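Thu 1 September

**Grakex: progress report to the Agbenyega fund, second stage**

We have a working European server! I wanted that to be the first thing you read, as it was the biggest item in the plan and the one I was most nervous about back in February.

**Servers and launch**

Trurthorpe (our first public world) has been open to everyone with a test key since the middle of the summer. We have 3157 registered accounts, and the world held up with 1000 players logged in at once during the stress weekend. The old build fell over long before that. The login queue is still ugly and shows the wrong position when you reconnect, but people do get in, and they stay in.

Moving characters over from the closed test went better than we planned for. Gear and gold came across on the first try. Guild names with accented letters didn't, and we fixed those by hand over two evenings. Anyone who still has a broken guild name can write to support and we'll sort it out.

**Languages**

English and German are complete, including quest text. French is done apart from the crafting menus and the last zone. Polish is the one I'm most excited about, as the whole thing is coming from players on the forum who asked if they could have the text files. They are fast, they are picky, and they have found typos in our English that we'd been walking past for a year.

**Combat and classes**

The third class, the Warden, is playable up to level 100. Its shield skill was far too strong in group fights, so we cut the duration and gave it a small heal in return. Forum reaction was loud for a few days and then people started posting builds, and some of those builds are really clever (there's a no-armor one that I still don't fully understand).

Ranked matches are not in yet. We had them down for this stage and I'd like to move them to the next one. The matchmaking code works on the test machine, but it puts new players up against veterans far too often, and I don't want that to be anyone's first evening in the game.

**Money**

Hosting came in under budget and sound went over it. We recorded new music for the Prelska zone, and it's gorgeous, but it took an extra studio day. The two nearly cancel out. The full sheet is attached to this report.

**Next stage**

- Ranked matches, with a separate pool for new accounts
- Fix the login queue
- Finish French, then open Polish to everyone
- Mounts, 3 of them to begin with
- A patcher that doesn't download the whole client again

I'd also love to show you the Prelska zone live. If you have a free evening, I'll set up a key and a character at the right level, and we can go through it together on voice. 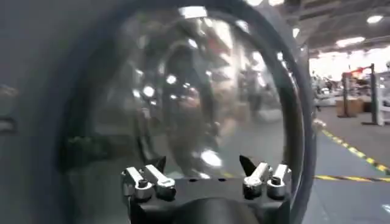
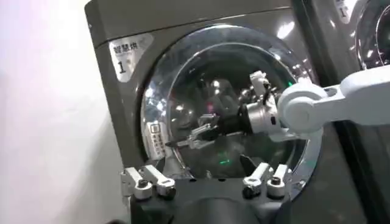

*Second picture: dryer number 1, with its round door and chrome ring.*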